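Tirness Bench Guarding and Marking Kit for Two-Arm Cells

If you've been asked to get a pair of tabletop arms through a workplace safety review, you'll know the awkward bit is seldom the arms themselves. It's everything on the bench beside them. The Tirness kit grew out of Lorne Petrenko's years of signing off small cells at Talton, and it gives you a tidy, repeatable way to show where each arm may go and where people's hands may not.

We like a gridded work surface for this, and we'll happily bang on about it to anyone who rings. Once the lines are down you can write your reach limits against actual squares, and whoever takes over the next shift can check a bin's position at a glance — no tape measure required.

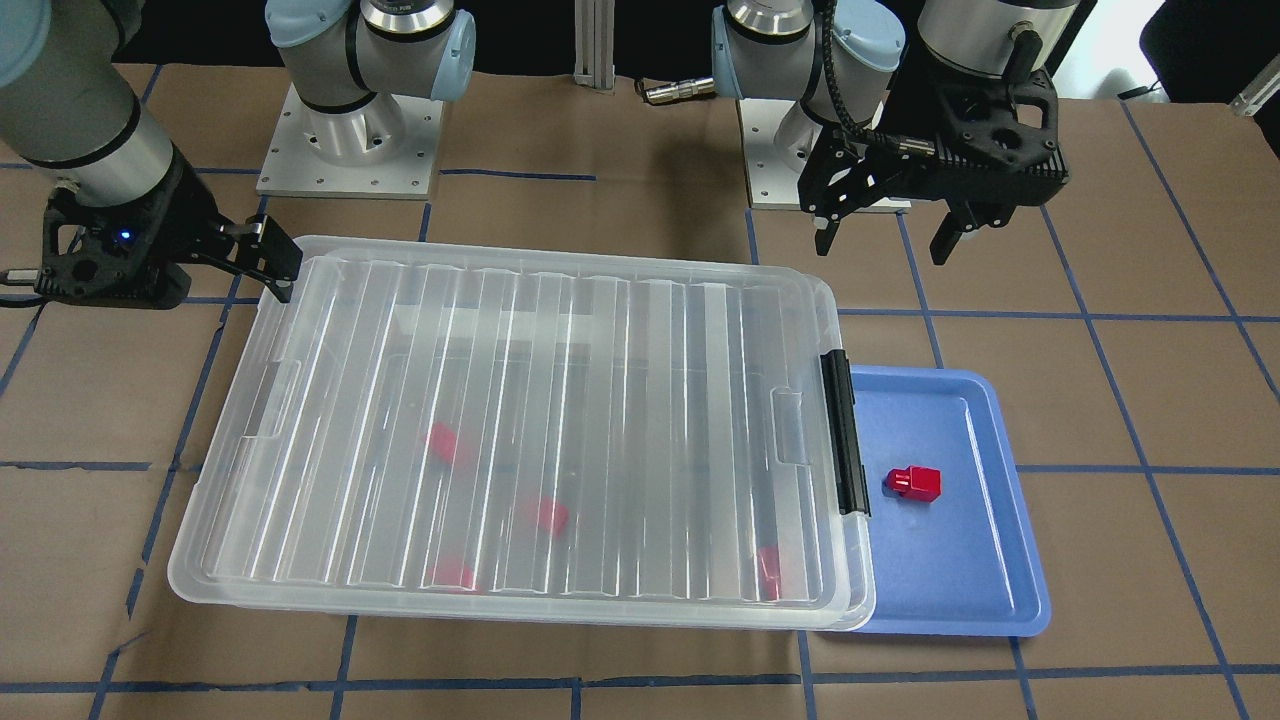 What's in the kit

2 reach-limit templates, one per arm
9 adhesive zone labels, plain English with symbols
2 rolls of coloured marking tape
Risk assessment workbook, 11 pages, with room for your own notes

Using it with your standards paperwork

The workbook follows the general order of ISO 10218 and ISO/TS 15066, but it doesn't replace either one, and your assessor will still want to see the stop function tested with the gripper loaded. Please redo the assessment whenever you change a gripper, a container or the task. Ilgın Kaplan looks after workbook questions and is very generous with her time.

Orders leave our Kumeo warehouse each morning.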